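4. The Hand-Raise Fault

4.1 How the fault showed up

We had planned for this section to be a short one. The home trials in Cornport were meant to test whether the Flovine hand tracker, which had behaved so well in our lab, would keep behaving when a person wore it through ordinary rooms. Mostly it did! But during the second week of April the logs began to show something we had never seen at the bench, and it ended up teaching us more about our own system than the rest of the study put together.

The setup is the one described in Section 3. A wearer with a head camera moves through a home, and the tracker estimates the pose of both hands. Those poses are passed to the Flesonen arms, either live (teleoperation) or later (replay). Before any command reaches the arms, the wearer has to "arm" the session by holding both hands up at chest height with the palms facing each other. The tracker locks on, the software measures the span between the palms, and that span becomes the zero point for everything that follows. We call this the ready pose.

The fault was a swap. In a number of sessions the tracker locked on with the left hand labeled as right and the right hand labeled as left. The labels stayed swapped until the hands dropped out of view and came back. During live control, a swapped lock means that the left arm of the robot goes where the right hand goes, and the other way around, so the two arms try to cross. With the arms mounted as close together as ours are, crossing is the one thing we never want.

Kipchumba Langat was at the stop button the first time it happened with the arms powered. He pressed it as the wrists touched. The left wrist cover cracked, the force sensor behind it had to be sent out for a new calibration, and we lost the rest of that afternoon. No person was inside the marked zone. We reported the event under our lab's safety rules that evening and put live control on hold until we understood the cause. All sessions after that point were recorded for replay only.

4.2 What the sessions had in common

We went back through every recorded session from the home trials. There were 359 ready poses in total. Of these, 343 locked on correctly and the remaining ones were swapped. That is a small share, and in a lab report we might have been pleased with it. For two heavy arms that share a workspace it is far too many.

Our first guess was lighting. The homes we used had bright windows and darker halls, and the lab has neither. Our second guess was clutter, because two of the homes were being moved into and had wrapped furniture in several rooms. Beatrice Muriithi sorted the swapped sessions by light level and then by room, and neither one separated the good locks from the bad. (Her spreadsheet of the rooms has become a much-loved object in our group and we are happy to share it.)

The variable that did separate them was time. More exactly, it was the gap between the first hand entering the camera's view and the second. When both hands came up together, the tracker almost always got the labels right. When one hand arrived well ahead of the other, and especially when it came in toward the middle of the view and then moved out to its own side, the tracker sometimes gave it the wrong label. The second hand was then handed whichever label was left over.

Figure 2 gives the wearer's own view of the ready pose in one of the homes. 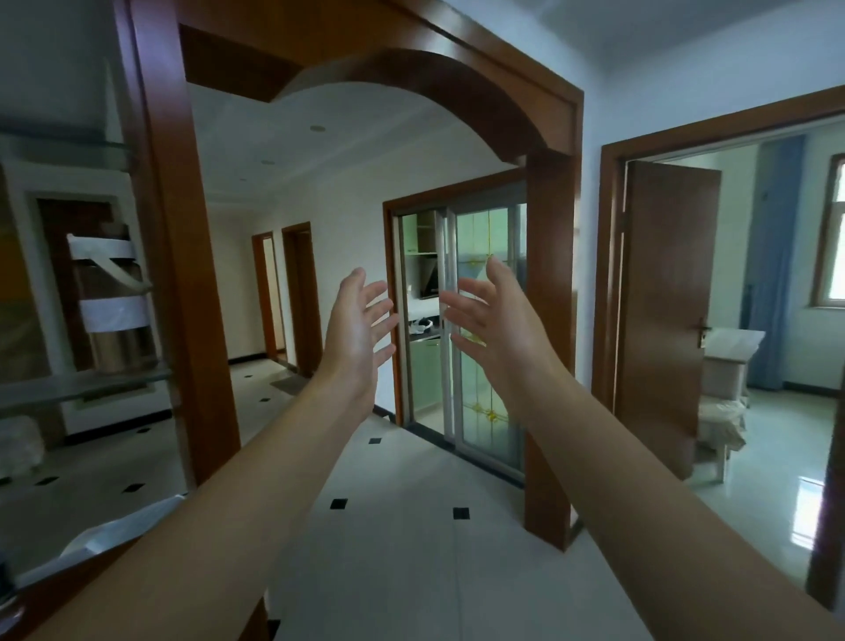
Why did the tracker keep a wrong label once both hands were in plain view? Because the label was treated as settled at the moment of lock-on, and the later frames were only used to refine position and finger angles.

Figure 2. Ready pose as recorded by the head camera, facing an arch that leads to a tiled hallway. Palms face each other and the fingers are spread.

The behavior is easy to state now, but it took us a while to believe it. The tracker's hand classifier runs on every frame and reports a label with a score. We checked the stored scores for the swapped sessions and found that the classifier usually changed its mind, and changed it to the correct answer, soon after the second hand appeared. The information was there the whole time. Our own code threw it away. We had added the "settle at lock-on" rule ourselves a year earlier to stop the labels from flickering when one hand passed in front of the other, and it had done that job so well that we stopped thinking about it.

It is worth pointing out why the bench tests never caught this. In the lab the wearer sits at a table, with both hands resting in view before the session begins. They rise together. A person standing in a home has arms at their sides, may have just let go of a door handle, and brings the hands up in whatever order feels natural. We had written a test plan with plenty of difficult grasps in it and almost no variety in how a session starts.

4.3 Reproducing the swap

With the cause in hand we tried to bring the fault back on purpose. The arms were switched off and their commands were sent to the Khosravi simulator, which we have used throughout this work for dry runs. A wearer raised one hand, moved it across the middle of the view, brought it back to its own side, and then raised the other. We tried this with each hand leading.

The swap came back on the first morning. There was some cheering. A fault that you can call up at will is a wonderful thing to have after weeks of reading logs, and it let us watch the chain of events in slow motion: the early label, the settled flag, the second hand taking the leftover label, and the simulated arms heading for each other.

We also learned that the swap was more likely when the leading hand was seen edge-on, with the thumb hidden. This fits with how the classifier works, as the thumb is one of its strongest clues. It is also an awkward result for our choice of ready pose. Palms that face each other are comfortable to hold and give a clean measure of span, but on the way up the hands pass through views in which a left and a right hand look very much alike.

4.4 Changes made

We made three changes, all small.

First, no label is settled until both hands have been in view together for 15 frames in a row and the classifier has agreed with itself on each of them. If it disagrees even once, the count starts over. In practice the wearer feels this as a short pause before the ready tone.

Second, the software now compares the labels with the side on which each forearm enters the view. A forearm that comes from the lower left should belong to the left hand. This check is crude, and a wearer with crossed arms will fail it, but a wearer with crossed arms should not be starting a session anyway. A failed check blocks the session and plays a different tone.

Third, and separate from the tracker, the arm controller now refuses any pair of commands that would bring the wrists inside a fixed keep-out distance. We should have had this limit from the start. It does not care what the tracker believes or how sure it is, and it would have prevented the damage to the wrist cover even with the labels swapped.

We replayed all of the stored ready poses through the new version. None of them locked on with swapped labels. A few that had locked correctly under the old rule were now blocked by the forearm check, mostly where a sleeve hid the forearm, and these wearers would have had to lower their hands and try again. We think that is a fair price.

4.5 What remains open

The replay results cover only the poses we happened to record, and all of our wearers had two bare hands. Gloves are next on our list. We also do not yet have a good answer for the case in which a hand leaves the view in the middle of a task, for example when the wearer looks away to check a doorway, and returns in a different place. The new rule treats this as a fresh start and pauses both arms, which is safe but slow, and Langat is testing a version that lets the arm on the visible side finish its current motion first.

Live control resumed after the keep-out limit had been checked on the real arms at low speed. The sessions reported in Section 5 were all run with the three changes in place.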